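Clarnholm reading room gets its evenings back

Good news for those of us who do our best reading after dinner – the Clarnholm reading room is staying open until 9 again, starting in February! I got the word from Edgars Grīnberga at the front desk while I was returning a very overdue cookbook, and I may have cheered a little too loudly for the room I was in.

The evening hours went away last winter when the old boiler quit and the upstairs got too cold to sit in. I signed the petition to bring them back, and so did plenty of you, because it ended up with 182 names on it. The town put in 2000 dollars toward the heating, and the Drunance bookshop on the corner covered what was left with its sidewalk sale (I came home from that one with four mysteries and a field guide to mosses I didn't need).

So what do we get? The upstairs will be open four nights a week, with 20 seats, first come, first served. The local history shelves will be unlocked in the evenings too, and I'm really pleased about that, having been trying to finish reading up on the old Sqalli ferry for ages and never once making it there before closing.
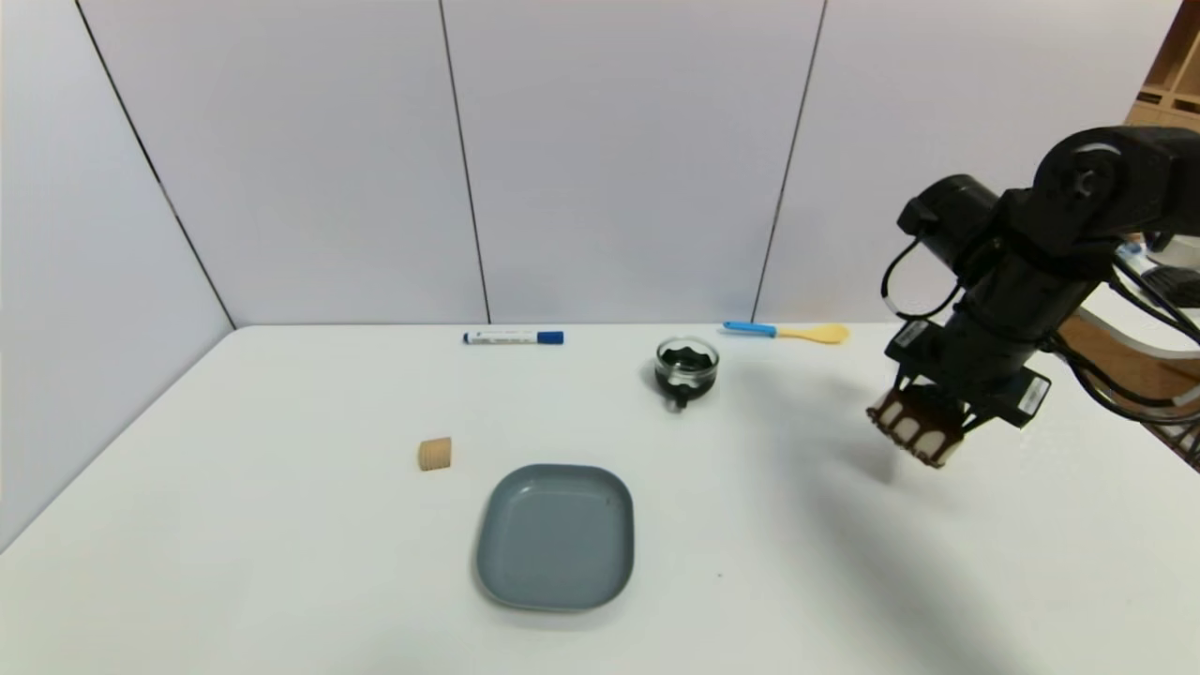
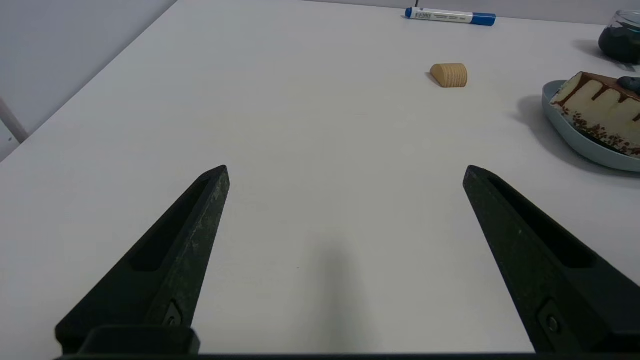
The Sqalli Street book group is moving its meetings upstairs as well, and they'd love some new faces. They start at 7 and are reading sea stories all through the spring, one short book at a time, so you can skip a month and come back without feeling lost. Edgars is putting up a sign-up sheet by the stairs, and there's a big white board next to it for book suggestions, so bring a dry-erase marker like the one with the blue cap, as the ones up there have a way of wandering off. I've already got my suggestion ready, and it's a long one with whales in it.

Library cards from before the shutdown still work. If yours has expired, you can renew it at the desk any afternoon, and it takes a couple of minutes if you bring something with your address on it.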